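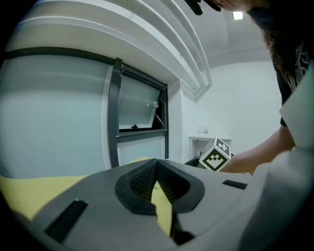

Faraji Mussa asked for the costs to go at the top of this file, before anything on formats, as he had to plan a second site and could find the price of the arms but nothing on the small stuff: markers, pads, storage, spare hands.

Sindix Handheld Set: data card and equipment plan

What the set holds
1056 episodes recorded with hand-held grippers, no robot arm in the loop. Each gripper in use carries a printed marker cube for pose tracking. Tasks are short pick, hold and place jobs with household and decorative items, artificial flowers among them. Episodes were recorded indoors at the Plinham site.

Budget
The first-year equipment line was 3000 dollars per station, not counting wages or the recording computer. Grippers took most of it. We underbudgeted for finger pads and for disk space, and both had to be topped up in May.

Buy before you start
- Two grippers per station, plus one spare shared between stations. A broken trigger stopped us for 9 working days while we waited on Sastry for a part.
- Marker cubes, printed and assembled in one batch. Ours came from two batches and the sizes did not match, so early episodes had to be recalibrated.
- Finger pads, 12 pairs to a box. One box per station per quarter.
- Props that can be handled over and over. Artificial flowers cost more up front than fresh ones but can stay in use for months.
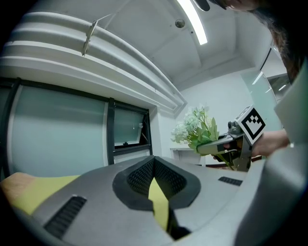

Can wait
- Robot arms. The Clatovholm quote is on hold until the policy trained on this set has been tested on a loaned arm.
- A second recording computer. One handles two stations if uploads run overnight.

Known gaps
Lighting is indoor only. Few episodes use heavy objects — the pads we bought first were not rated for them. Left-handed operators are underrepresented.

Contact
Joyce Okoth keeps the price sheet and the order history. Send corrections to her before the next order goes out.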